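Good news from the Trastbridge stretch of the Roko River, and I've been itching to share it. The fly water is open again! The Prendard Anglers' Club got its permit back in April, and I finally made it up there for four days of trout fishing.

The big change is the limit on rods. Only 60 people can be on the water at any one time, so book ahead if you want a morning slot. I didn't, and I spent my first day drinking coffee at Nnaji Tackle and buying flies I didn't need (500 feet from the lower access, so good luck resisting). It's catch and release all season, barbless hooks only, and they do check.

The club also stocked 2000 brown trout over the winter. They're not big yet, but they fight hard – I had one take me right around a boulder and back again before it threw the hook. Small dark nymphs did best for me until late afternoon, then a plain old caddis on top. The upper pools are still low, so I'd stick to the runs below the bridge for now.

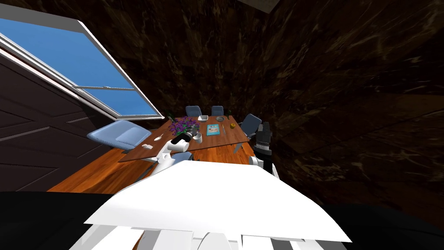

Day tickets are on sale at the tackle shop from 6 a.m., cash or card. I'm going back in August, and this time I'm booking first – maybe an evening slot, if the caddis are still coming off.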